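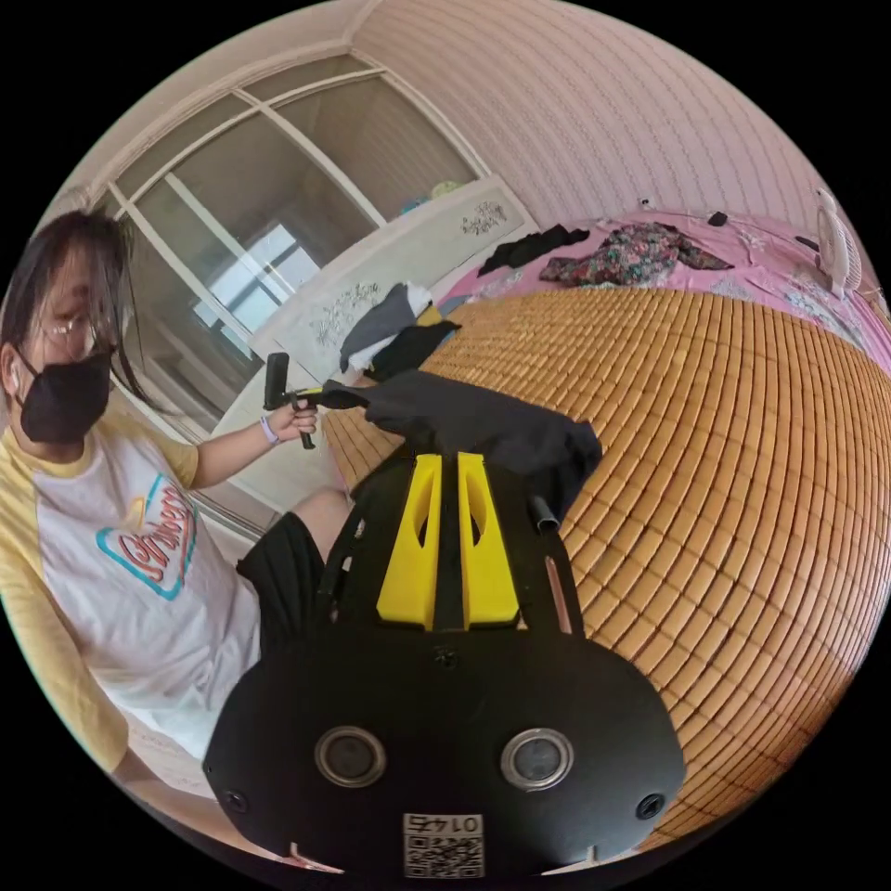
Why does the nightly backup to the Purnix stop with error 41 when there is still plenty of free space?

The encrypted share on the Purnix can't store a path longer than 239 characters, and Hetico reports this as error 41, with the text "target not writable". Shorten the folder names, or move the backup to a share without encryption. More free space doesn't help.

Ticket: Nightly backup incomplete, error 41
Location: Prullmont office
Opened by: Valentin Nägeli
Status: Solved, one small point open
Priority: Normal

First message

Hello,

Since the beginning of October our nightly backup does not finish anymore. It starts at 11 PM as planned, runs without complaint for a while, and then stops with this line in the Hetico log:

error 41: target not writable, job aborted

The target is the Purnix storage in the small room next to the kitchen. It is reachable from every computer and I can save a text file on it by hand, so in my understanding it is writable. The disks are less than half full. I did not change any setting on the Purnix or in Hetico before the problem began.

What I already tried:

Restarted the Purnix from its web page. No change.
Restarted the computer where Hetico is installed. No change.
Entered the password of the backup user again. The connection test is green, but the job fails the same way.
Replaced the network cable with a new one. No change.

Please tell me which logs you need. I have attached the short one, but I believe there is also a longer one.

Kind regards,
Valentin

Reply from support

Thank you for the clear list. Please switch the log level to "detailed" (Settings, Jobs, Advanced) and let the job run one more night. Also please check how the switch is connected. You wrote in an older ticket that you have a Fu switch, and some of these lose the connection for a moment when the energy saving option is on. This could produce error 41.

Note by Valentin, 8:10 AM

Log level is changed. On the Fu switch the energy saving was on, so I turned it off for all ports. The job ran last night and stopped again with error 41.

I compared the detailed log with the one from the evening before. Both times the job stopped at the same folder:

Projects\Archive\Customers

I find this interesting. If the network was the reason, I would expect it to stop at a different place every night. I will leave the energy saving off for the moment, but I don't think it is the cause.

Note by Valentin, 2:30 PM

I made a test job with only the folder Customers. It stops after a few minutes with the same error. Then I made a test job with everything except Customers, and this one finished normally. So we have at least a backup of the other folders now, which makes me sleep better.

Next I checked the permissions on Customers. They are the same as on the folder beside it. I also ran the disk check on the Purnix - it took the whole lunch break and found nothing.

Reply from support

Very useful, thank you. Please look at the last file name in the detailed log before the error, and send us the complete path. Special characters can be a problem, for example a name with an umlaut that was created on a Mac.

Note by Valentin, 9:45 AM

My own family name has an umlaut, so I was ready to believe this one. I made a test file called Nägeli.txt on the old Mac and copied it into a test folder. Hetico saved it without a problem.

But when I copied the path of the last file to send it to you, I saw that it is extremely long. A colleague has sorted the old offers in September and gave each folder a full sentence as a name, with the customer, the year and the subject, and inside there is another folder that repeats the same sentence. I tried to copy this file by hand in the file explorer to the Purnix share, and it was refused too. The message there was only "name too long", and I wish Hetico would say it like this.

Could the length be the reason?

Reply from support

Yes, we can confirm it. On a Purnix share with encryption the names become longer when they are stored, so the limit is lower than on a normal share. For your model and settings it is 239 characters for the complete path. Hetico should skip such a file and continue. Instead, version 5 stops the whole job. Version 3 skipped the file and wrote a warning, but it did so quietly and people missed it.

You can do one of the following:

Shorten the folder names.
Create a second share without encryption and use it as the target. In this case please switch on the encryption in Hetico itself.

Note by Valentin, 4:20 PM

We decided to shorten the names. I spoke with the colleague and we agreed on customer number and year, nothing more. The subject goes into a small text file inside the folder. It was boring work but it is done.

A test job with Customers finished at the first try. I deleted the two test jobs and put the folder back into the normal job.

Note by Valentin, 8:05 AM

The full job ran last night and finished without error. I restored one old offer to my desktop as a check, and it opens correctly.

I turned the energy saving on the Fu switch on again and will watch it for some nights.

One wish remains: please keep the ticket open until somebody can say if the text of error 41 will be changed. "Target not writable" sent me to the cable and the password, and I would not have looked at the folder names for a long time.

Reply from support

We have forwarded the request for a clearer message to the developers and linked it to this ticket. You will get an e-mail when there is an answer. The technical part is marked as solved.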